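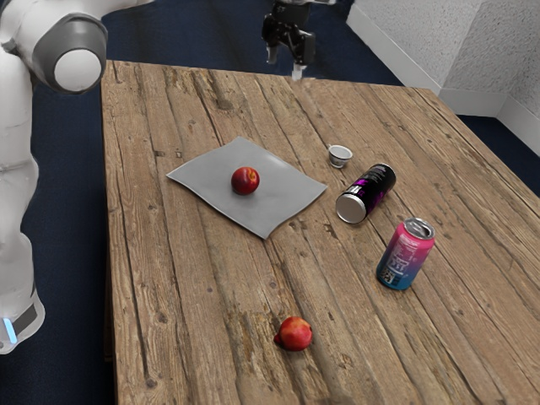
4. Loading music onto your Stuvine

Charging's done, the lights are on, and now the fun part! The Stuvine plays almost anything you throw at it, and a full album copies across in no time. You need the short cable from the box and a computer with the Ilar desktop program installed (see section 2).

1. Switch the player on and slide the hold button to the left.

2. Plug the small end of the cable into the player, then the other end into your computer. The screen shows a plug symbol.

3. Open Ilar. Your player appears in the left-hand column under its own name - it's called "Stuvine" until you change it, so do give it a better one.

4. Drag songs, albums or whole folders onto the name. Podcasts and audiobooks go in the same way, and the player sorts them into their own menus for you.

5. Wait for the bar to fill, click Release, and unplug.

Note: the first time you copy more than 400 songs, the player rebuilds its library when you unplug it. The screen goes dark for a bit. Make a cup of tea and leave it be.

CAUTION: Do not pull the cable out while the bar is moving. Songs can be damaged and you may have to start section 3 over again. 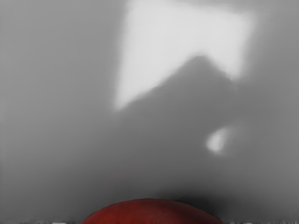 Making playlists on the player

You don't need the computer for this, and it's a lovely thing to do on a long train ride.

1. Find a song and hold the centre button for two seconds.

2. Choose Add to Playlist, then New.

3. Turn the wheel to pick letters for the name. Press once for each letter, and hold to save.

4. Carry on adding songs from any menu, even while music is playing.

Note: to shuffle a playlist, press the centre button twice from its title. A big thank you to Tainá Tavares for suggesting that shortcut, we use it all the time!

CAUTION: Deleting a playlist keeps the songs. Deleting from the Songs menu removes them from the player for good.

Guide written by Yichen Jin

12 shares | 3 comments

Related
Stuvine: changing the battery
Using Peng earphones with older players
Otitgate dock set-up
Ilar can't find my player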